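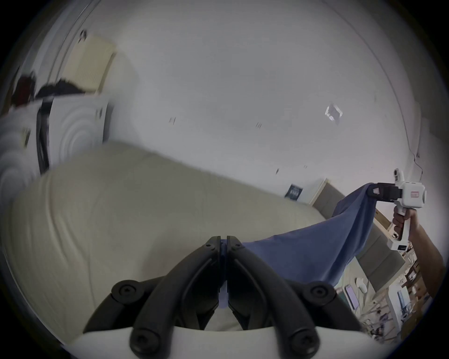 SAFETY CHECKLIST FOR THE RAVOW RIVER WALK AND RALLY
Inspection of the route, the meeting place and the equipment
Date of inspection: 20/12/2020
Inspected by: Inese Baranauskienė and Aigars Ots
Comments written by: Inese Baranauskienė
Read and corrected by: Dennis Naylor (only the spelling, the opinions are mine)

The walk is against the new gravel pit which the company Villeris wants to open on the Cullilari meadows. The reasons for the protest are in the other leaflet and I will not repeat them. This paper is only for the stewards and for the people who carry or build something.

How to read it: OK means we looked and it is good. FIX means it must be done before the walk starts. WATCH means it is good now but it can change on the day, so a steward must look again in the morning.

PART A. THE MEETING PLACE (parking lot behind the old mill)

A1. Enough space for everybody to stand with distance. OK
Comment: We walked the lot from side to side. In August we had the picnic in this same place and it felt narrow, but then half of it was full of cars. This time the owner closes the gate to cars the evening before. Please do not park inside even if you come very early and the gate is open for you.

A2. Surface is even, no holes. FIX
Comment: There is one deep hole near the glass recycling containers. A person who walks backward with a banner will fall in it. Aigars put a stone there for the moment, and the stone is also something to fall over. We need a cone and a board.

A3. Emergency vehicle can enter and turn. OK
Comment: Aigars turned with his van and trailer without touching anything. The entrance must stay free all the time, also during the speeches. Last time people stood in the entrance for hearing better.

A4. Lighting. WATCH
Comment: There is one lamp and it comes on late. If the speeches become longer than planned we will be packing in the dark. Each steward brings a flashlight. I ask the speakers once more to be short.

A5. Masks and hand cleaner at the entrance table. FIX
Comment: Masks are ordered but not here. The hand cleaner is here, two large bottles, but one pump does not work. Without a mask nobody walks with us, please be polite but firm. If a person says he has a medical reason, do not discuss it with him in front of others. Call Baiba.

PART B. THE ROUTE

B1. Route is the same as in the permit. OK
Comment: We held the permit in the hand and compared every corner. The permit says "Mill Street, bridge, river path, meadow gate." It does not say the main square. Some of you want to pass the square for more public. I understand this wish but we do not do it.

B2. Sidewalk on Mill Street. OK
Comment: Narrow by the pharmacy. There we walk two and two.

B3. The bridge. WATCH
Comment: The boards were dry when we came, but they are smooth like soap after rain or frost. If there is ice, the stewards spread sand before the first person goes on the bridge. The sand is in Aigars's van, in the gray buckets. No jumping, no stopping for group photos in the middle. I know the view is nice from there. The railing on the left side (left when you go to the meadow) moves when you push it. We reported it to the town. They answered that it is on the list for spring. Tape will be put there so people keep away from it.

B4. River path, first part. OK
Comment: The path from the bridge to the meadow gate is 900 meters. It is flat and a stroller can pass. A wheelchair can pass also, but with help at the tree roots after the second bench.

B5. River path, the low part by the willows. FIX
Comment: Water was standing across the path, not deep, maybe to the ankle. If it is still there on the day, we use the upper track by the field. The farmer agreed by telephone. I want it on paper too, and Vinzenz Kälin promised to visit him with the letter. Until I see the letter this point stays FIX.

B6. Distance from the water. WATCH
Comment: Children walk on the side of the field and adults on the side of the river. The bank is undercut, you do not see it from above. One steward stands at each of the 4 places where the bank is broken. These places are marked with a red ribbon on a stick. Do not remove the sticks after the walk, I will collect them myself, because the last time we lost half.

B7. Dogs. WATCH
Comment: On leash. We are not against dogs. The meadow has sheep next to it, and a loose dog would be the only thing the newspaper writes about.

PART C. THE MEADOW GATE AND THE PIT BORDER

C1. The border of the land of Villeris is clearly visible. FIX
Comment: It is not clear at all. There are old fence posts and new fence posts and they do not agree with each other. We take the line which is farther from the pit, so there can be no question. The stewards put a rope between the posts in the morning.

C2. Nobody crosses the rope. WATCH
Comment: This is the most important line in the paper. The test holes behind the rope are open and some have only a sheet of board on top. I looked in one and did not see the bottom. Also legally it would be very bad for us. If somebody crosses, the steward does not run after him. The steward stays at the rope, keeps the others back and calls me.

C3. Behavior with the guards. OK
Comment: Vinzenz spoke with the man who is responsible for the guards. They will stay by the container and we stay by the rope. Do not film their faces from close. If they say something unfriendly, the answer is "good afternoon."

C4. The stage. FIX
Comment: We wanted to use the flat trailer from Ozoliņš. It came and we inspected it. The floor is strong, but the back step is loose with one bolt missing, and there is no rail. I do not let older people go up there in winter shoes. Ozoliņš will bring the bolt and a rail. If the rail does not come, the speakers stand on the ground and we use the microphone.

C5. Wheels of the trailer are blocked. WATCH
Comment: It stands on a small slope. Blocks on both sides of each wheel, and one person checks before the first speaker goes up.

PART D. EQUIPMENT

D1. Generator. FIX
Comment: It is 2000 watts and this is enough for the loudspeakers and the kettle but not together with the heater. Somebody will want to connect the heater. Do not connect the heater. The fuel can must not stand beside the generator, it stood exactly there when we came to inspect. Keep a fire extinguisher next to it. Our extinguisher has an old inspection label, Aigars takes it to the service.

D2. Cables. FIX
Comment: One long orange cable has a cut in the outer skin. It was repaired with ordinary tape. I cut off the plug so nobody can use it. Sorry to the owner, please come to me. The other cables are good. Where people cross a cable, put the rubber mat over it.

D3. Big banner. WATCH
Comment: The poles are light and smooth and the ends are covered. In wind the banner pulls strongly, so more people must hold it than you think. If one holder cannot manage, roll the banner together and carry it like a carpet until the wind is less. On the bridge it is always rolled.

D4. Hand signs. OK
Comment: Flat sticks only, no sharp ends, no nails looking out. Baiba Dambrauskienė looks at the signs at the entrance table. If she says a sign is too heavy, it is too heavy.

D5. Candles and torches. Not allowed.
Comment: Dennis asked if small candles in a jar are possible. I asked the fire department and they prefer no. Please bring a battery lamp.

D6. Hot drinks. OK
Comment: Tea only from the closed cans with a tap. Each family brings its own cup this year. Nobody pours for other people except the two persons with gloves.

D7. First aid bag. FIX
Comment: The bag was opened and everything was put on a table. Plasters are there in great number. The rescue blanket is missing and the eye wash is expired. Baiba will buy both. The bag walks in the middle of the group, not at the end.

PART E. PEOPLE AND TELEPHONES

E1. Every steward has a vest. OK
Comment: Yellow. Please wear it on top of the coat, also if the coat is nicer.

E2. Every steward has the telephone list on paper. FIX
Comment: Written on paper. By the meadow gate my telephone had no signal and Aigars had only a little. For this reason we send a runner with messages between the gate and the bridge. Vinzenz found two students who do it by bicycle.

E3. A lost child. OK
Comment: The meeting point is the entrance table, and after the walk has left the lot it is the first bench after the bridge. Do not say the name of the child in the loudspeaker. Say "the blue hat family please come to the bench" or what fits.

E4. Who can stop the walk. OK
Comment: I can, Aigars can, and the police can. When one of us says stop, we stop and talk later. Strong wind, ice on the bridge which the sand does not solve, or water above the path and also on the upper track are reasons to stop.

E5. After the end. WATCH
Comment: People go home in small groups and tired, and the road by the mill has no light. A steward stands at the crossing until the last person has left. Trash goes back in our cars and not in the bins of the mill.

OPEN POINTS, WITH THE NAME OF WHO DOES IT
A2 cone and board: Aigars
A5 masks, pump: Baiba
B3 tape on the railing: Aigars
B5 letter to the farmer: Vinzenz
C1 rope: Dennis
C4 bolt and rail: Ozoliņš, Aigars calls them again
D1 extinguisher: Aigars
D7 blanket and eye wash: Baiba
E2 telephone lists printed: Inese

If you finish your point, send me a short message with the letter and number, for example "D7 done." I will cross it in my copy. If you see something that we did not see, write it also, even when it seems small to you.

Inese Baranauskienė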